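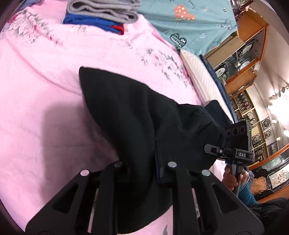 How many practice folds should each of us record for a student project before we try training anything?

Start with 200 of one garment folded one way, train on those, and see what the arm does with them before you record any more.

Longer version, sorry, I should give some background! There are six of us in a college robotics club and we've got until the end of term to get an arm to fold laundry. We record ourselves folding with the hand-held grippers, one in each hand, and then the recordings go to whoever is doing the training that week. Our club lead wants everyone to do as many as they can, any clothes they like, and sort it out afterwards. I've been doing jumpers and fleeces at home and I'm already sick of the sight of them. Is there a sensible number, and does it matter that we all fold differently? My mum folds sleeves in first, I fold the whole thing in half and then deal with the sleeves, and one of the others basically rolls everything up like a sausage.

posted by koo_folds, 6/28/24

Taha Samir
I helped run our school's entry for the Warkell Cup in February (the fabric round, not the maze one) and we went through exactly this, so I'll tell you what we did wrong and you can do it better.

We went for quantity. By the time we stopped we had 2413 recordings between us and we were terribly proud of them. Then we trained on the lot and the arm would pick up a T-shirt, get one sleeve over, and just sort of hover. It had learned four people's ways of folding and was stuck halfway between them. We went back and threw out everything that wasn't sleeves-in-first, and that left us with far fewer but the thing started finishing its folds. Not beautifully. My gran would have refolded the lot.

So yes, it matters loads that you all fold differently. Sit down together for half an hour, pick one method, write it out in plain steps and stick it on the wall of wherever you meet. Where do you pinch first, which sleeve goes over first, which way up does the finished thing end up. We argued about that last one for a whole lunchtime and I still think I was right.

A few other bits from our notebook:

Do vary where the garment starts. Crumpled, half open, upside down, left side of the bed, right side of the bed. If you always lay it out neatly first, the arm will only cope with neat.

Don't redo a fold in the middle of a recording unless you want the arm to learn fixing mistakes too. We left those out to begin with and added them near the end, which seemed to help, though we changed two other things the same week so I can't swear to it.

Fleece is a pain. It's thick, it springs back and the edges all feel alike through the gripper. If your lead will let you, begin with tea towels or T-shirts and save the fleeces for later. Dark ones especially, we had no end of bother with a black hoodie where the seams hardly showed up on the recordings.

Take breaks. My folds after an hour were much sloppier than my first ones, and you could see it when we played them back.

Estier
200 is fine for towels, I'd want more for jumpers. Also label as you go!! We left the labelling to the last week and it was horrible.

Zullard
Depends on your arm and what you're training with, you haven't said. Some setups need a lot less than others. Ask your lead whether the recordings get checked before training, too. In our club people were uploading ones where they'd moved their hands so fast the tracking had gone, and it took ages to find them all.

I'd keep a couple of the sausage rolls, just in a separate folder. We did socks later in the year and rolling was what we wanted.

koo_folds
Thanks all, this is really useful. I've messaged the others and we're going sleeves-in-first, the sausage person is sulking a bit. Will ask about swapping to T-shirts, and I'll find out what we're training with because I don't know!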